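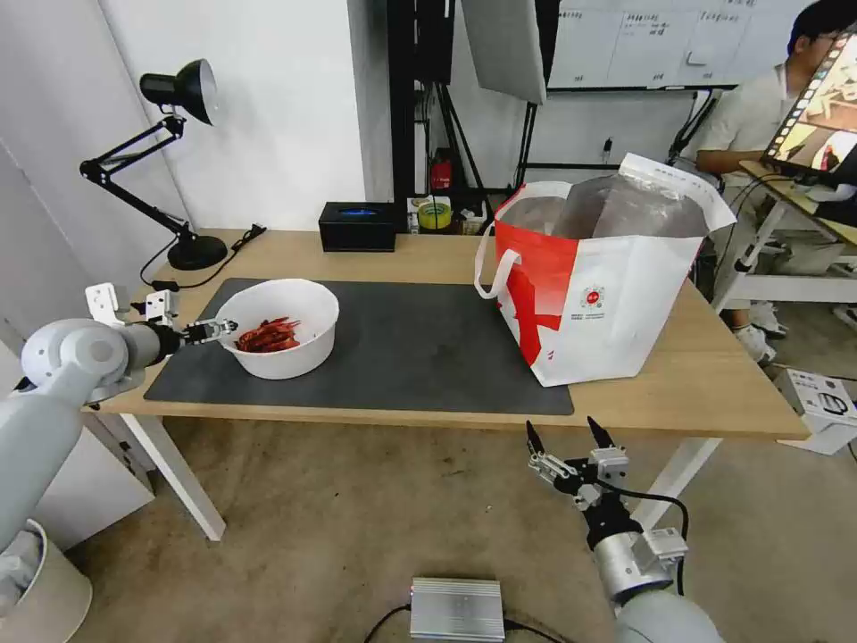 How long do you boil live crayfish?

Three to five minutes at a full rolling boil, and then a good long soak in the seasoned water with the heat turned off. The boil cooks them, the soak makes them delicious!

I fell hard for crayfish boils when I moved to Mernia, where the season gets going in April and every backyard on my street seems to own a giant pot. I've cooked a lot of them since then (and wrecked a few early batches), so this is the way I do it now, start to finish.

How much to buy

Plan on two to three pounds per person if crayfish is the main event. Most of that weight is shell, so it's less food than it sounds like! For a family of four I buy a 14-pound sack, and any extra tails go into the next day's fried rice. I get mine from the fish counter at Gillgate, early, around 9 in the morning, before the good ones are gone. Look for lively ones that wave their claws at you, and pass on any sack that smells strong or sour.

Keeping them until you cook

Keep live crayfish cool, damp and breathing. A cooler with the lid propped open and a wet towel over the sack works great. Don't leave them sitting in a tub of still water, as they'll use up the oxygen and die. Cook them the same day if you can.

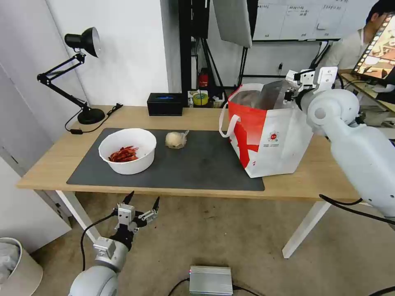
Crayfish in the bowl, tote bag off to the side.

Rinsing

Tip them into a big tub, cover with cool fresh water, stir gently with a long spoon and drain. Do it again until the water stays mostly clear, usually three or four rounds. Pull out bits of grass and any dead ones as you go. I used to do the big salt bath everyone talks about – now I skip it. Plain water does a fine job of cleaning the outside, and salt doesn't really clean the inside anyway.

Building the pot

You want a pot no more than two-thirds full once everything is in. For a 14-pound sack I use a 40-quart pot with a basket, which leaves plenty of room. Into the water go:

4 lemons, halved and squeezed
3 heads of garlic, cut across the middle
2 onions, quartered
6 bay leaves
1 pound of dry boil seasoning
Salt, if your seasoning doesn't already have it
A big handful of dill stems

The dill came from my neighbor Ferhat Yazıcı, and I can't imagine leaving it out now. It gives the broth such a fresh, green smell!

Let that bubble for 15 minutes, then add small potatoes. Ten minutes later, in go the crayfish. Put the lid on, wait for the water to come back to a full boil, and only then start your timer. Three minutes for small ones, five for big ones.

The soak

Turn off the burner and add corn and a bag of ice. The ice stops the cooking and the crayfish start to sink, pulling in all that flavor. Taste one after 15 minutes. If you want more heat, give them 10 more and taste again – mine usually come out at 25.

Peeling

Twist the head away from the tail, peel off the first ring or two of shell, pinch the end of the tail and tug the meat out. Pull off the dark vein along the back. Your first few will be slow and messy, and by the second plateful you'll be flying!

Leftovers

Peel the tails while they're still a little warm, which is so much easier than doing it cold. They keep two days in the fridge in a sealed container. Save the shells in the freezer for stock.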